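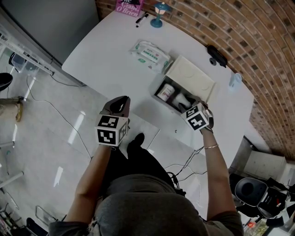

Valberg Robotics Club Forum > Student Projects > Manipulation

Thread: Box unpacking task, marker dropouts on the right gripper

tdk_usau
Posted Monday, 4:12 PM

Our group is on the unpacking task for the spring project. Handheld grippers, one per hand, marker cube on top of each, pose recovered from an overhead view. The object set is a cream box laid on its side with a container and a cup-shaped piece inside. The operator sits at the table and takes the items out with the right gripper.

Left gripper tracks fine. Right gripper loses pose whenever the fingers go into the box. We have 819 episodes logged and the right track has gaps in a lot of them, always in the same phase. Gap length is up to 40 samples, and the pose jumps when it comes back.

Already tried: new calibration, shorter exposure, reprinted markers. No change. Has anyone from the Dulton section seen this?

plainbearing
Posted Monday, 4:40 PM

Check the cube angle at the moment of the gap. When you reach into a box on its side you pitch the wrist forward, and the top face goes oblique to the camera. At a steep angle the corner detection gets noisy and the detector drops the tag. Your reprint would not change that.

Also check whether the lid shades the cube. If it stands up behind the box it can put a gradient across one face.

tdk_usau
Posted Monday, 5:03 PM

Lid is up behind the box, yes. The cube stays outside the box the whole time, only the fingers go in. I will plot pitch against detection count tonight.

hexnut40
Posted Monday, 5:21 PM

I disagree that it is the angle. The cube has more than one face for exactly this reason. If the top face goes oblique, a side face should come into view. What I would look at is the cube geometry file. If the face-to-face transforms are off by 2 mm, the solver rejects the side face as an outlier and you get a gap followed by a jump. That matches what you describe better than shading does.

plainbearing
Posted Monday, 5:34 PM

A bad transform gives you a jump at the handover between faces. It does not give you 40 samples of nothing unless the rejection threshold is very tight. What is the threshold set to?

tdk_usau
Posted Monday, 5:50 PM

Default from the Gavrilă package. I did not touch it.

hexnut40
Posted Monday, 5:58 PM

The default is tight. Our section loosened it in the first week. Measure the cube with calipers before you loosen anything though – otherwise you are hiding the error.

ohm_sweet
Posted Monday, 7:15 PM

Separate point. Do you move the other things on the table between episodes? Book, lamp, wipes, markers. If they stay in one place for all 819, the policy may use them as landmarks and fail on a bare table. We lost points for that last year.

tdk_usau
Posted Monday, 7:31 PM

They get shuffled between blocks, not between episodes.

ohm_sweet
Posted Monday, 7:36 PM

I would do it per episode. It adds a few seconds.

plainbearing
Posted Monday, 7:44 PM

That slows collection for little return. Per block is fine at this scale. The target is 800 usable episodes, and with these gaps they do not have 800.

tdk_usau
Posted Monday, 9:48 PM

Results. Pitch does correlate with the gaps, but the side face is detected in most of them and then rejected by the solver. Calipers show the right cube is out of square on one edge. The left cube is fine. Printing a new one tomorrow and updating the geometry file for the old episodes so we can rerun the solver on them.

hexnut40
Posted Monday, 9:55 PM

Post the before and after residuals when you have them.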